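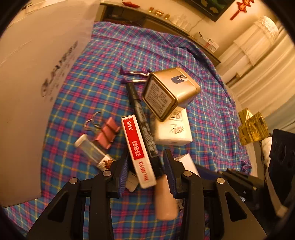 # Girnero Tidy-Up, tabletop set

Small clutter on a plaid cloth, recorded with a hand-held gripper in people's homes. The chore is "clear the table," and it remains undefeated.

## What's in it

- 3,000 short clips, one attempt each
- 147 kinds of object, stationery heavily represented
- 12 homes

## Can a machine do it yet?

Sort of. Our baseline, Mollulent, is decent with boxes that stand alone. Put a staple box up against a marker pen and it grabs both, or the cloth. Tins tipped on their sides are graded as "hard." Clear plastic tubes are graded as "please."

A bored ten-year-old still beats every model we've run, though the licensing terms are worse.

## Known problems

- Wrinkled cloth gets labeled as an object more often than we'd like.
- `grasp_ok` means the thing left the table. Where it went is in `place_ok`, and that column is grim reading.
- Clips from the Cetley homes have no depth. Use `--rgb-only`.

## Splits

Train and test share no homes. An earlier version did share them, and the scores were wonderful.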